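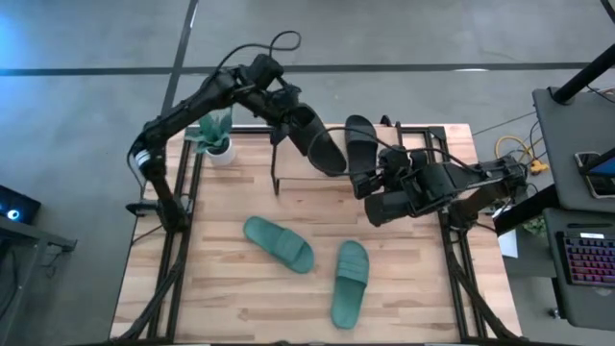 **ROTBRIDGE TO SPEND SEPTEMBER LOOKING FOR ITS OTHER SHOE**

*For immediate release*

The Rotbridge Lost Property Office will open its back room to the public for the whole of September, in the hope that people will come and take some of it away.

At last count the office held 2,348 unclaimed items, left behind on the town's buses, at the pool and in the library, where one reader has apparently gone home without a kayak paddle. About 200 of the items are single shoes. The office has never worked out how a person gets off a bus in one shoe, and drivers say they have learned not to ask.

"We get a lot of calls about umbrellas, and we do have umbrellas," said office manager Huguette Sabatier. "What we'd really like is a call about the tuba. It takes up the space of a small colleague and it does less filing."

Visitors can browse the shelves from 9 a.m. to 5 p.m. Owners should bring a description of what they lost, with as much detail as they can manage. "Black, sort of normal" fits most of the coat rack and will not be accepted on its own.

Footwear will have its own aisle, sorted by size and colour, with thongs, slides and gumboots at the pool end. Anyone holding the partner to a shoe in the collection is welcome to bring it in and be reunited on the spot. Anyone who threw the partner out years ago is asked to break it to staff gently.

Whatever is left at the end of the month will go to the Vundemby op shop, which has agreed to take everything except the dentures. The tuba has been offered to the Rivas Street Band, whose members are thinking it over and have been for some time.

Entry is free. The office is behind the Ultby Road bus depot, through the green door marked "Not the Toilets". Parking is limited, and drivers are reminded to take all their belongings with them when they leave.

**Media enquiries:** Huguette Sabatier, Rotbridge Lost Property Office. Please ring before lunch, as the office phone is often misplaced after it.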